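Ticket: Skalis self-retracting lifeline, slow retraction
Site: Nidthorpe
Opened by: Nabila Latuheru
Status: Resolved

Nabila Latuheru
Hi all! One of our Skalis units has gone lazy on the way back in. The cable pulls out fine and locks on a sharp tug every time, but the last 3 feet just hang there. I've tagged it out and put the spare on the roof anchor. Unit 91 on our list, bought in September.

Éabha Nic Giolla
Thanks for tagging it out first — perfect start! Can you tell me which connector is on the top swivel, and whether the housing hangs free or leans on anything?

Nabila Latuheru
Ooh, good question. It's the Hnatiuk carabiner, the big one, and the housing was resting against the beam flange. The cable was leaving the nozzle at an angle.

Éabha Nic Giolla
I love an easy suspect! Hang it from a test point with clear space all round, walk the cable out 2 yards at a time and let it back under control. Please don't let go of it, the stop bumper hates that.
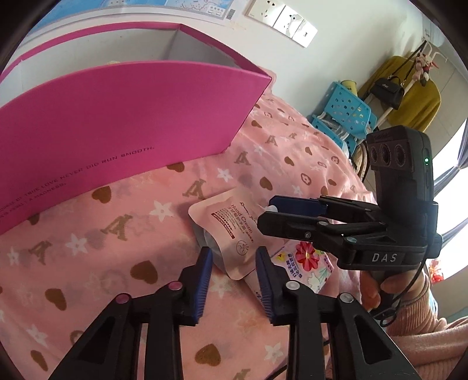 Nabila Latuheru
Done, and what a difference! Full retraction, five pulls in a row, no hang at all. Lock still snappy. No broken strands, and the load indicator hasn't moved.

Éabha Nic Giolla
Brilliant! Fit the short Gornuvach anchor sling so the housing clears the flange, then have your competent person sign the inspection card before it goes back up. Closing this one — reopen it if the slack comes back.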